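Sim notebook - Skernau arm, picture handling task
October 1, 2025
Eilif Hovland

Overnight batch fell over again. Writing this down before I forget what I tried, since the last entry on it is from February and is basically "restarted, fine now". It was not fine.

Short version: pick and hold on framed pictures, Histier planner, 500 episodes queued. Stopped by the watchdog at 63. Watchdog said joint limit on the wrist, exit code was the generic one, so no help there. Log is 2 lines of useful stuff and then the same warning over and over until the disk quota kicks in. Somebody (me) left verbose on.

What I first thought: bad grasp. The frames are thin and the collision mesh on them is a plain box, slightly fatter than what you see. So contact gets reported early, fingers stop early, frame slips, planner goes looking for it. We had that exact thing with the trays. Spent most of the morning on it. Bumped friction, no change. Swapped the box mesh for a convex one, no change. Put it back.

Then stopped guessing and dumped wrist cam renders out of the failed runs, should of done that at the start. Wrist cam isn't saved by default in batch mode, you need the flag in the task file AND the one in the launcher. Either one alone silently does nothing. Cost me 30 minutes.

Wrist view, two moments out of the same run:

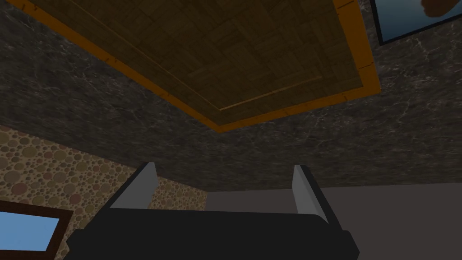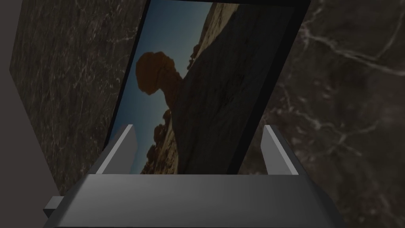

So it isn't the mesh. The grasp check is doing its job in every failed run I replayed. What goes wrong is the orientation goal. The wrist gets told to go somewhere silly, Histier finds a path becuase technically there is one, and the controller follows it until the last joint is up against its stop. Then it sits there pushing. In sim that costs nothing. On the real arm that is a stalled motor and a hot gearbox, or a picture frame thrown at somebody, so I'm treating it as a safety item and not a sim bug.

Where the silly goal comes from (fairly sure, not 100):

- the task file gives the hold pose as a quaternion
- Plodum exports w last, our loader reads w first
- for the old tasks the rotation was the kind where the mixup still gives something that looks plausible, so it never showed
- new layouts have rotated rooms, so now it shows

Checked by hand on three failed runs. Reordered the numbers on paper, got the pose I expected each time. Same three runs with the order fixed in the file: no limit warning, clean exit. Not a big sample. Want the full batch before I call it.

Second problem, seperate but it made the first one worse. The limit guard did not trip. It is supposed to cut the command when a joint gets within the margin and stays there. It has a timer, and the timer resets whenever a new goal arrives. The planner was resending the same goal over and over as a "retry", so the timer never ran out. Guard was on the whole time, showing OK, doing nothing. That one bothers me a lot more than the quaternion. The only thing that stopped the run was the watchdog, and the watchdog isn't on the hardware image at all.

Asked Joshi side whether their build has the same guard code. Answer so far is "probably yes". So until somebody reads it, assume yes.

Done today:

- loader now refuses a pose file with no order tag in it. Fails loud at load. Yes this breaks all the old files, there is a script for retagging in tools, read the comment at the top before running it
- guard timer no longer resets on a goal identical to the last one
- retry cap on the planner. Was unlimited!! Now gives up and reports
- verbose off in the batch config
- wrist cam flag merged into one place

Not done:

- guard timer still resets on a goal that is nearly the same. A bit of noise in the goal and we're back where we were. Proper fix is to time the joint and ignore goals completely, but that touches the controller and I don't want to do it in a hurry
- test for the guard. There is no test for the guard. There is a file called test_guard and it checks that the guard can be switched on
- fat collision box on the frames, not the cause here but still wrong, want it fixed sometime
- replay the February failures with the new loader. I bet at least one is the same thing

HARDWARE: no picture tasks on the real arm until the guard is tested with a forced limit. Not at reduced speed either. Reduced speed just means it pushes against the stop more slowly. I've pulled the task from the hardware menu, so if you can't find it, that is why. Please don't put it back from your own branch.

If you have to run something on the arm this week that goes through the same guard (so anything with a held pose), keep a hand on the e-stop and watch the last wrist joint. What it looks like from outside: arm stops moving, status stays green, current on that joint creeps up. Don't wait for the status to change, it won't.

Aside on the logs. The joint limit warning prints the joint index starting from zero, the manual numbers them from one. I chased the wrong joint for a good while before lunch. Added the joint name to the message.

Batch restarted late afternoon with the fixed files, fresh seed, same layouts. Also kept a copy of the old run folder under bad_wrist on the shared drive - don't clean it up yet, I still need the goal traces from it. Will check the new one in the morning and paste the numbers under this entry.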